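Sharpening cheap chisels, is it worth it?
Lougher Woodwork Forum > Hand Tools > Sharpening

amritb
Member, 18 posts

I bought a set of bench chisels at a clearance sale in January. They're the Tirari ones with the green handles. They were cheap and I knew that going in. The backs are nowhere near flat. The 12 mm has a hump in the middle and the 25 mm is hollow at the corners, so the edge never meets properly.

I've put an hour into the 25 on a 400 grit stone and I can still see the original grinding marks across the corners. My question is whether I keep going or put the money towards two good ones. I mostly make boxes and small shelves out of pine and a bit of Tassie oak.

Amrit Beaulieu

M_Harries
Moderator

Keep going with the 12 and stop on the 25. A narrow chisel flattens quickly because there's less steel to shift. You only need the first 20 mm or so behind the edge to be flat. I wouldn't bother with the rest of the back, it can look however it likes.

400 is too fine to start on if there's a real hump. Use 120 grit wet and dry stuck to a piece of float glass. Change the paper often. People try to get an hour out of one sheet and then blame the steel.

Morfudd

gumdust
Member, 214 posts

I'd disagree with stopping on the 25. It's the one you'll use most for paring. Hollow at the corners is a pain but hollow in the middle is fine, so work out which you've really got before giving up. Put a straight edge across it and hold it up to a window.

Also check your stone. If you've been at it for an hour on one waterstone, the stone is probably dished by now and you're grinding the corners off yourself. That would explain the marks never going away — or new ones turning up.

amritb
Member, 18 posts

The stone might be the problem. I haven't flattened it since I got it. I didn't know you had to.

I'll try the glass and paper. Is a floor tile flat enough? I've got a box of leftovers from the bathroom.

M_Harries
Moderator

Some are, some aren't. Polished porcelain is usually good enough. Anything with a texture or a glaze that rolls over at the edges isn't. Same test with the straight edge.

Flatten the stone every time you use it, before you start. Draw a pencil grid on it, rub it on the 120 paper under a tap, and stop when the pencil is gone.

yasir_m
Member

I went the other way and don't regret it. I had a set much like yours and spent most of a winter on them. They came up flat and shiny and then the edge folded over the first time I chopped a mortise in hardwood. The steel was just soft. Flattening can't fix that.

I ended up with three secondhand chisels from a deceased estate for less than the new set cost. They had some rust and one had a split handle, but the backs had already been done by whoever owned them before. They took an edge in ten minutes.

So before doing any more work, sharpen the 12 as well as you can and chop some end grain with it. If it's blunt after a few minutes, bin the lot or keep them for opening paint tins.

Yasir Magsi

gumdust
Member, 214 posts

What angle did you have on them when they folded?

yasir_m
Member

25 degrees.

gumdust
Member, 214 posts

Well, there you go. Cheap steel at 25 will fold in hardwood every time. Put a 30 or 32 degree secondary bevel on it and it'll hold. It doesn't need to be big, a millimetre is plenty. I've been chopping ironbark with a hardware store chisel at 33 for years.

yasir_m
Member

I tried 30 later and it was better but still not good. I don't think every bad chisel is the owner's fault.

Lowri R
Member

You're both right to a point. Cheap sets vary a lot, even inside the one packet. I've had a four-piece set where two were lovely, one was average and one was like butter. The first few millimetres can be soft from being overheated on the factory grinder too. Grind back past that, slowly, dipping it in water, and you sometimes find decent steel underneath.

My routine for a new cheap chisel, for what it's worth:

120 paper on glass until the scratches run right across the back at the edge.
Then 240, 400, and the 1,000 stone.
Primary bevel at 25 on the grinder, going easy.
Secondary bevel at 30 in a honing guide, on the 1,000 and then the 3,000.
Strop on leather with green compound.

I stop at 3,000. For pine you want it sharper than people expect, because soft timber crushes when the edge is dull, but going from 3,000 to 8,000 has never made a difference I could pick in a box joint.
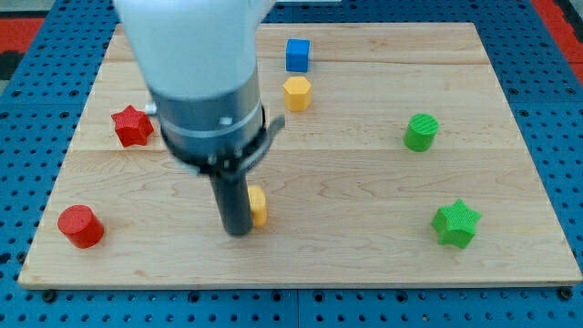

The honing guide matters more than the last stone. I use a Gondano, the side-clamping type, and I screwed a stop block to a scrap of ply so the projection is the same each time. Once that's set up a touch-up takes a couple of minutes and you'll do it more often.

Lowri Rosser

M_Harries
Moderator

Agree on the stop block. I'd add one for each angle and write the angle on it in marker. I don't agree about 8,000. In end grain pine I can see the difference, the surface comes off the fine stone with a bit of sheen and no white crushed patches. It's a matter of how fussy you are.

Lowri R
Member

You get that from the strop anyway.

M_Harries
Moderator

Partly. The strop also rounds the edge if you lean on it, and beginners lean on it.

amritb
Member, 18 posts

Update. One of the tiles was flat, the other two I tried rocked. I did the 12 on 120 grit and the hump was gone in 18 minutes. Took it up through the papers, then the stone after flattening it, then a secondary bevel at 30 by eye because I haven't got a guide yet.

It shaves hair off my arm and it pared the end of a pine offcut cleanly. I chopped Tassie oak with it as Yasir suggested. After two shallow mortises the edge had a small nick in it but it hadn't folded.

The 25 really is low at the corners. Straight edge shows light at both sides.

yasir_m
Member

Good result on the 12. A nick isn't folding, so your steel is probably harder than mine was. Go up to 32 for the oak.

gumdust
Member, 214 posts

For the 25, grind the edge straight back 2 or 3 mm first and look again. The low spots are often only at the very tip from somebody at the factory lifting it off the belt. Grinding back could save you hours of flattening.

meinirp
New member, 7 posts

Sorry to jump in on this thread. Does any of this apply to plane blades? I've got my grandfather's No. 4 and the blade has pitting on the back right up to the edge.

Meinir Powell

M_Harries
Moderator

Mostly, but plane blades let you cheat. Look up the ruler trick. You lay a thin steel ruler along one side of the stone, rest the blade on it and polish only the last millimetre of the back. Don't do it on chisels, because you need the back flat to register against the work.

If the pitting is deep you'll have to grind past it. If it's spread over the whole blade, buy a replacement and keep the old one for sentimental reasons. Nerusham used to sell ones that fit, I'm not sure whether they still do. Measure the width before ordering.

meinirp
New member, 7 posts

Thank you. The pitting is worse on one side than the other so I'll try the ruler first.

amritb
Member, 18 posts

Ground the 25 back 3 mm. One corner is now fine and the other is still a bit low. I'm going to use it as it is and let it come right over the next few sharpenings. Ordered a honing guide as well.

Lowri R
Member

That's what I'd do. Check the guide's roller is square when it arrives. Mine needed a rub with a file on one of the clamping faces before it held narrow chisels straight.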